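Stullow Kitchen Pack, README / data card
Last touched March 20, 2018. License at the end. Still rough, will clean up when the rest of the episodes are in.

What it is
Simulated tabletop pick episodes for a two-finger parallel gripper, rendered from the wrist camera. Made by Stesberg as an add-on to the Killmont arm kit. Works without the kit if you bring your own arm model, but you are on your own for the joint limits.

What you get
- 137 episodes, one folder each
- wrist view frames, gripper open/close signal, arm pose per step
- scene files for the counter and the objects
- loader script (Python), tested on 2 machines, no more than that

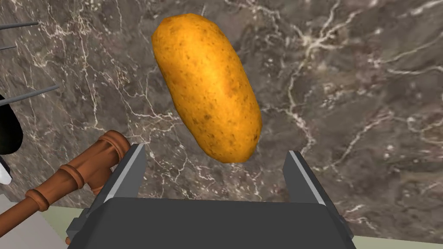 Object poses are stored in the arm base frame, not the camera frame. People get this wrong in the first hour. Grasp labels are per episode and only say which object is the target, so for something long like the potato, sitting at a slant over the open fingers, you have to work out the approach angle yourself from the pose. The veins in the dark marble also set off plain edge detectors. Mask the counter first or use the segmentation files.

Install
Unpack, set STULLOW_ROOT to the folder, run the check script. It should print 100 percent and quit. If it stops early the archive is damaged, download again. Needs 30 GB free. Don't put spaces in the path, loader chokes on them, fix is coming.

Reading the frames
Frames are in step order inside an episode. Episode numbers mean nothing, they were shuffled before export. Don't split train and test by number range and call it a time split.

Not every frame has a target in it. The arm swings wide between moves and the wrist camera goes with it, so you get plenty of wall.

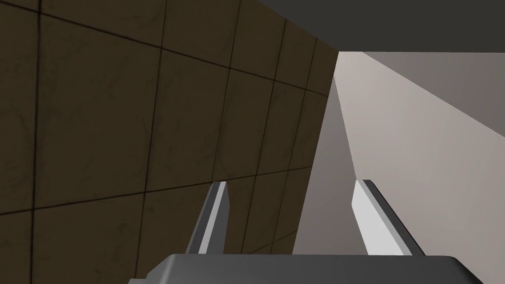
We left those in. Drop them if you train on grasps only, keep them if you want the full motion. There is a flag for it in the loader (skip_empty, off by default). The flag looks at object masks and nothing else, so a sliver of some object at the border still counts as not empty. Set min_mask higher if that bothers you.

Known problems
- gripper signal lags the pose by one step in the January export, fixed in this one
- lighting is dim in part of the pack and we did not even it out
- glass and clear plastic have poor depth, treat as missing
- a few target lables are still blank, loader returns None
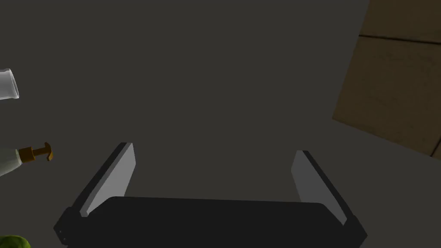 Clutter is the part we get the most mail about. Objects are not kept to the middle of the view, and the masks stop at the image border with no guess at the hidden part. So with the white pump bottle on its side at the left you get the pump head and some of the body, and the mask area tells you little about real size. Same goes for the green thing in the bottom corner. Use the scene file if you need full extents.

What it's good for
Pretraining a wrist view encoder, checking a grasp planner before you touch hardware, demos. We would not ship a policy trained on this alone. Jafri, our real-arm test set, is seperate and has its own card. Same folder layout, so the loader opens both.

Support
Kit owners: use the Killmont support form, put Stullow in the subject. Everyone else: form works too, slower reply. Send the episode number and the step, screenshots alone don't help us find it.

License
Research and in-house testing are fine. Reselling the scene files is not. Models you train on it are yours.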